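Keeping Two Hands Working

The cell at Promska runs on a short list of chores, and Pádraig Madigan does most of them before anyone has logged in. He wipes the fingers, checks the wrist cables for rub marks, runs both arms to their home position and writes the joint readings in a ruled notebook. The list has 27 fewer lines than it did in January, when there were 127 and people skipped the ones at the end.

Madigan came to the company from Duggan, where he repaired packing machines. He says the work is much the same. "A cable moves or it doesn't move, and you want to know which one you've got," he said.

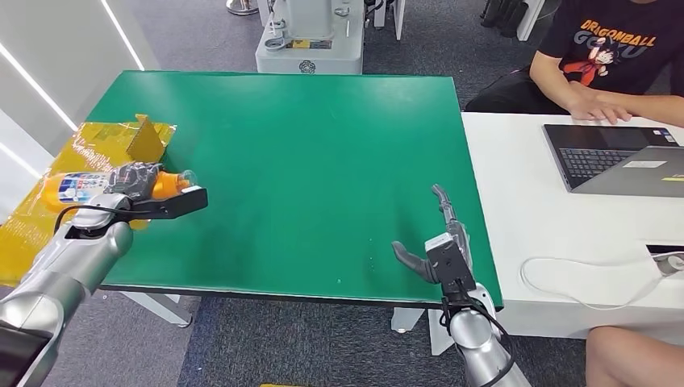

Cables take up more of his week than motors do. The ones on the two arms run outside the joints, so every reach bends them a little, and a tie set too tight will pull at a connector when the forearm turns. Madigan tests them with ordinary handling jobs. The left hand holds a drink bottle on its side, cap toward the mat, while the right waits open across from it with the fingers spread. He has both wrists turn slowly through their range and listens. Someone stays at the laptop on the next desk to follow the readings, and if a value jumps, the arms are stopped and the run goes in the notebook with its number. Run 122 led to a new connector. Run 137 led to nothing he could find, and it still bothers him.

The hands have their own schedule. Treststead, which supplies the finger parts, recommends an inspection every month. Madigan does it every seven days. He looks for grit in the folds of the rubber, backs out any bolt that has crept and sets it again with a small torque driver. A loose bracket can shift a finger enough to spoil a grip, and the software will report a bad grasp without saying why.

Wrist cameras are checked last. A smear on the lens or a mount that has been knocked will throw off the aim at close range, so he brings an object right up to the fingers and looks at the picture on the screen. Bottle caps suit him for this. The ridges should come out crisp, and if they are soft he cleans the lens and tries again before touching the focus.
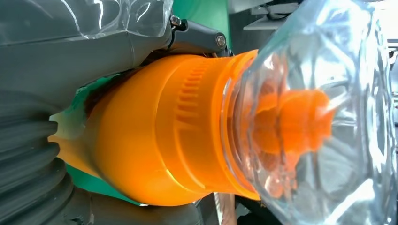 What Gets Replaced

Madigan keeps spares for anything that bends or rubs. Cable ties go in the trash whenever they are cut, and the plastic wrap on the fingers is changed when it clouds over. The arms themselves have needed one repair, a noisy elbow that went back to Wirnetti and returned with a new bearing.

He would like a second set of hands on the shelf, already calibrated, so a swap could be done over lunch. The request is in next year's budget. Until it is approved, a damaged finger means the cell stops and he gets out the torque driver.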